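My rules for a gripper day (the long version)

I've been meaning to write this up since May, when I typed a version of it into a group chat at eleven at night and then couldn't find it again. A few people have asked for it since, mostly people who are just getting going with hand-held grippers and want to know how we keep the recordings from turning into mush. So, here are the house rules. They're mine, they're a bit fussy, and I've broken every single one of them at some point.

Quick background if you're new. I run demonstrations for a small project called Sorkumel. We do tabletop chores with a gripper you hold in your own hand, and the camera on it records what the jaws are up to, and later on somebody smarter than me trains an arm with it. We're in a rented room over a tile shop. The software is Voltimau, which I like on most days, and the grippers come to us from Weerakoon, who are lovely on the phone and very slow with parts.

The rules started out as a single sheet by Baltazar Ledesma, who had my job before me. His sheet had 24 rules in tiny type and I don't think anybody read past the first third (sorry, Baltazar, you know I love you). I cut it way down. What's left is the stuff that has cost us recordings when we skipped it.

Look at your pads before you look at anything else

If you only keep one rule from this whole post, keep this one! The padding on the inside of the jaws takes all the abuse. It scuffs, it picks up dust, it frays at the edges, and every bit of that changes how a smooth lid or a plastic box behaves when you squeeze it. We check the pads at the start of the morning and again after lunch. Open the jaws all the way, look at both faces, run a thumb down each one, and write down what you see. A word or two is fine. "Fuzzy left" is a perfectly good log entry and I have written it many times.

When do we swap them? Weerakoon doesn't give a number, so we made up our own, and it's 151 recordings or the first time something slides out of your grip that shouldn't have, whichever happens first. I picked 151 because that's where we were when one peeled off in the middle of a take, and I've never had a good reason to round it. Change both pads together. I know it feels wasteful. One fresh pad and one tired pad is worse than two tired ones, because the object starts twisting as you lift and you don't notice your wrist making up for it.

And please trim threads with scissors. Pulling on them just makes more threads. I learned that on a set that was practically new and I'm still a little sad about it.

One surface, one light, all session

Pick your table and your lighting and then leave them alone. I used to raise the blinds whenever it got gloomy, and then I'd wonder why half a batch looked like it came from a different building. Now the blinds are set at nine and they stay there until we pack up, even if it turns into the most gorgeous afternoon of the year and we're all sitting there under the tubes like mushrooms.

Shadows are okay, by the way. New people worry about them way too much. A soft shadow across a white tabletop is just what tables look like in real life, and the arm is going to have to live with shadows too. What I don't want is a hard one that shows up in take 2 and is gone by the next.

Same goes for the props. If the job is baskets and containers, put out the baskets and containers you need and keep the rest on the shelf. Labels can stay on. We had a phase of peeling every label off every tub, and then Voltimau's own trainer told us to quit it, since people don't peel labels in their kitchens. Fair enough! It did save me a lot of gunk under my fingernails.

Hands come out before jaws go in

This is the safety rule and also the data rule, which is handy, because people remember it twice. Anybody helping at the table gets to set things down, straighten things up, take things away. Then the hand goes back and the helper says "clear," out loud, every time, even when it's just the two of you and you feel silly. The person on the gripper doesn't close on anything until they've heard it.

The jaws aren't going to take a finger off. They do pinch, though, and I've got a nice purple memory of it on my left thumb. The bigger headache is a hand that's still hanging around while the gripper is working, since you can end up teaching the arm that a helpful person is part of the chore. If a hand is in view while you're still setting up, no problem, that part gets trimmed. If it's in view during the lift, redo the take.
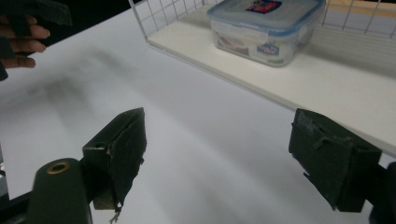 Open wide, then wait

Every take starts with the jaws fully open and still. Count to two in your head. I don't care if you're bored. Voltimau uses that little pause to line up the start, and without it you'll be dragging markers around by hand until your eyes cross.

The wait is good for you, too. It's the moment when you notice that the lid isn't on straight, or that you're standing with all your weight on one foot and about to do something weird with your elbow. I'd say about half my bad takes were bad before I moved, and I could have caught them if I'd stopped for a second and looked.

Go for the body of a container if you can, and keep the lid for jobs that are about lids. Watch the lip on a wire basket, which loves to catch the bottom corner of a jaw on the way in. Come down from a bit higher than you think you need to. If you bump it, finish the motion anyway and mark the take as a bump. Don't stop halfway and sigh. (There is so much sighing on our audio.)

Keep your failures, but tag them

We went back and forth on this forever. Baltazar's sheet said to delete anything that wasn't clean. I kept that going for months and I think it was a mistake, or at least it was for us. A slip that you recover from is useful. A drop is useful if it's marked as a drop. The only stuff I throw out now is a take where the camera view was blocked, where somebody walked through, or where the person holding the gripper just plain forgot what they were doing, which happens to me on Monday mornings more than I'd like.

Tags have to be short and everybody has to use the same ones. Ours are clean, bump, slip, drop and redo. Somebody will want to add "sort of clean." Don't let them.

Stop at an hour

We work 60 minutes and then we swap or take a break, and I set a kitchen timer for it. Your forearm gets tired well before you feel it, and you can see it in the recordings, the paths get wobbly and everything ends up a little lower than it should. I fought this rule the hardest when I started and now I'm the one yelling "timer!" across the room.

While you're resting, wipe the table down with a dry cloth, put the props back where they started, and eat something. Not at the table. I found a cracker crumb in a hinge once and spent my evening with a toothpick.

Stuff I haven't figured out

I still don't have a good rule for clear plastic. It's hard to see where the side really is, I tend to come in too wide, and everyone I've asked does it differently. A team over at Vusside told me they put something printed inside so there's a bit more to look at, and we've been trying that, but I don't have enough takes to say one way or the other.

I'd also love to hear how other people handle left-handed operators. We've got one, she's faster than me, and her recordings all come in from the other side. For now I tag them and keep them together in their own folder. If you've got something better, leave it in the comments, and if you want the one-page version of these rules for your wall, say so down there too and I'll get it typed up once I've fixed the printer.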